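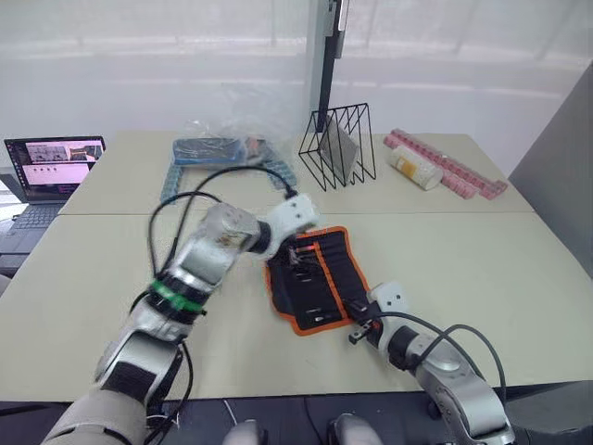 Unit 4: Storage and Order in the Small Workshop
Course handout, revised October 2022

This unit considers how small repair trades have kept their hand tools, and what their records show about daily work. Students should read it together with the Vinitz inventory extracts distributed in Unit 3.

The Vinitz inventory of 1836 lists 273 items belonging to a single clockmaking shop. The clerk followed the walls of the room, beginning at the door, and wrote down what he found on each shelf. Files appear in four different places. From this we may infer that tools were stored by task, with a set kept near each bench, and that duplicates were accepted as a normal cost of the trade.

Later shops favored the cloth or leather roll. A roll could be carried to a customer's house, and an unfilled pocket showed at closing time that something had been left behind. Its weakness was wear – stitching gave way at the corners, and fine points worked through the lining.

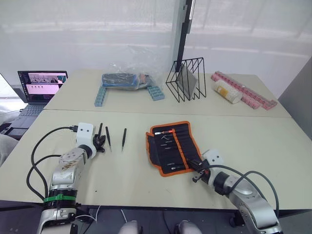

The Kosance apprentice rules, which survive in a July copy, required each apprentice to return tools in a fixed order and to report damage before leaving. The fine for a missing tool was deducted from wages. Students should note that the rules say nothing about who paid for tools worn out through ordinary use. This silence led to several disputes, two of which are included in the reading packet.

In preparing the written assignment, distinguish between what an inventory records and what it leaves out. Borrowed tools, personal tools and tools under repair were often omitted. 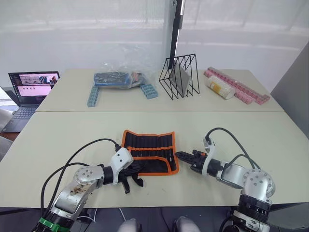
Myung-ja Shim objects that the Vinitz clerk may have been counting for a sale, in which case the order of the list reflects the convenience of buyers and tells us little about the benches. Her objection should be addressed in the assignment.

Length: 500 words, with sources cited in the department's usual form.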